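Tools & Shop > Reviews > Automation

Flukano Bin-Clearing Package: Can It Sort the Scrap Yet?

The Flukano package is software plus a gripper mount, sold to small shops that already own an industrial arm. Mindska distributes it. The claim is that it will empty a mixed bin of blocks and offcuts onto a cart without supervision. I tested it for two weeks in October at a shop in Caltport.

Setup took most of a day. Calibration is a 30-point routine and has to be repeated if the bin shifts, so clamp the bin before you start. The manual mentions this on page 17 and should mention it on page one.

Over nearly 2000 picks, parts lying flat in the open gave little trouble. Parts against a wall or divider were the main source of failures. The planner backs off, tries a second angle, then stops and waits for an operator. Bare metal floors also confuse the depth sensing under strong overhead light. Diffusing the light helped more than any software setting.

Speed is the other limit. Olumide Okoro, who runs the Sithole press line, clears the same bin by hand in a third of the time and sweeps it afterward. The package does not sweep. It also has no routine for tangled straps or oily rags.

For overnight work on one known part, I would consider it. For general bin clearing, or anything resembling a household chore such as emptying a toy box, it is not ready.

Rating: 3 out of 5

Search reviews Enter keyword Go

Contact | Copyright Caltport Shop Review | Back to top

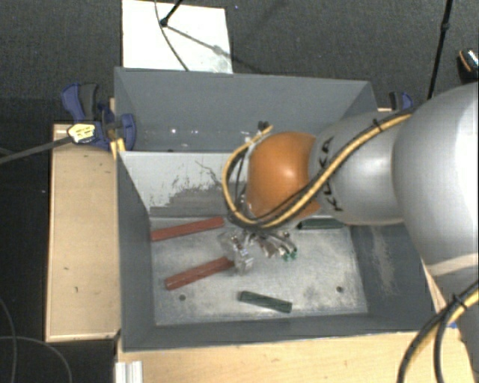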